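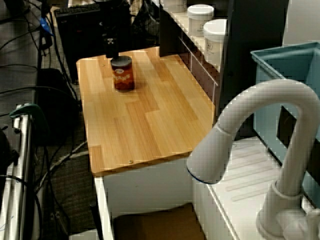

Fig. 2: Gripper over the bean can, tip just above the lid.

4.2 Setting the hover height

I do this after every finger change, and again whenever Azlan has had the arm off its mount. Grab a coffee first, it's fiddly!

1. Clear the wooden top and put one can near the back-left corner. I like a can with a flat metal lid (beans are fine, keep them sealed).

2. Load the Brevov pick profile and drop the speed to 2. Please don't skip this one. I did, once, and we ate a lot of soup that week.

3. Jog down until the tip is nearly at the lid, then stop. Crouch so your eyes are level with it, looking down from above will fool you every time.

4. Save the position as HOVER 11 and back straight up before you move sideways.

Caution: the tap on the play sink is taller than you'd think, and its spout hangs over the right side of the wood. Keep your sideways moves up high over there.

Note: if the arm sags after saving, set the hold value to 400 and start again at step 3. Still sagging? Leave it parked and call Wiebke, she has the spare brake in her drawer.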